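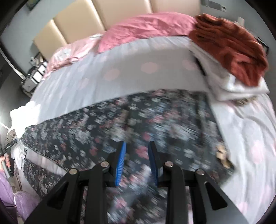
# Does pattern on the bedding upset a bed-tidying policy?

Final report, robotics project module, Ernovbridge. Submitted in July.

## 1. Background

Teaching a robot arm by demonstration used to mean moving the arm itself. Hand-held grippers have made this much easier: a person carries the gripper around an ordinary home, does the job with it, and the camera on the tool records what the fingers were near at each moment. A policy is then trained on the recordings.

Our group took over the Keleck set, which was collected by last year's students and covers bedroom tidying. It had already been used for folding towels on a plain table. We wanted to know how it would do on a real bed, where several layers lie on top of each other and many of them are printed. A dark floral blanket over a polka-dot sheet gives the camera a lot of edges, and only a few of them are edges of cloth.

The question we settled on was narrow. When the policy has to find the upper edge of a blanket and pinch it, does a busy print make it miss more often than a plain one?

## 2. Data

The set holds 3,388 short clips. Each one starts with the gripper open above the bedding and ends after the blanket has been pulled or let go. We threw out clips where the jaws never closed, and clips where the tracking was lost for more than a second.

We then labelled 400 of the remaining clips by hand. For each we marked:

- the point where the pads first touched cloth
- which layer was touched (blanket, sheet, duvet, throw)
- whether the blanket was printed or plain
- whether the view was blurred at the moment of closing

Labelling took far longer than planned. The layer was the hard part. Where a sheet and a blanket both have flowers on them, two of us often disagreed on which one was between the pads, and we had to go back through the clip to where the layers could be told apart.

Blur was the other problem. A small dense print smears into streaks when the tool is moved quickly, and a streaked print has strong lines in it that run the way the camera is moving. Plain cloth at the same speed just goes soft. We had not thought about this before we began and it ended up changing the second half of the project.

## 3. Method

We trained two versions of the same policy on Tomaszewski, the shared computer in the lab. Both take the wrist view and the recent motion of the tool, and give the next short stretch of movement plus the jaw opening.

Version A was trained on the clips as they were. For version B we used Gradent, a small script we wrote, which changes the cloth in each training clip: it lowers the contrast inside the printed areas and leaves the outline of the layer alone. Half of the clips in each batch were changed in this way, chosen at random.

The lens is very wide, so straight seams and mattress edges come out curved towards the sides of the view. We did not correct for this. The fingers are always in the same place in the view, and flattening the picture would have cost us the outer part, where the head of the bed usually shows.

Tests were run on an arm fitted with the same kind of jaws and pads as the hand-held tool. The bed was made up in 23 different ways, and each version had 3 tries at each layout. A try counted as a success if the blanket edge, and only the blanket, was held when the arm lifted.

## 4. Results

On plain blankets we could see no difference between the versions that we would want to defend. On printed blankets version B did better, and most of the gain came from the layouts where a printed blanket lay directly on a printed sheet.

Version A had one failure that came up again and again. It closed too low, in the middle of the blanket, on a line of pattern. It then lifted a small tent of cloth and carried on as if it had the edge. Version B still did this at times, mainly when the arm was moving fast on approach.

Knitted throws were bad for both. The ribs are deep enough that the pads catch in them, so the jaws hold something even when they are in the wrong place. We left the throw in the layouts anyway — most beds in the data have more than one cover on them.

## 5. Limits

The test layouts all used the same bed. The number of tries per layout was small, so single layouts should not be read on their own. We also never tested Gradent against simply slowing the approach down, which would be the fair comparison given what we found about blur.

## 6. Next steps

The group taking this on should start with speed. The approach speed is set in one line of the config file, and the layouts are saved as diagrams in the same folder. The labels for the second batch are unfinished: blanket and sheet are done, duvet and throw are not.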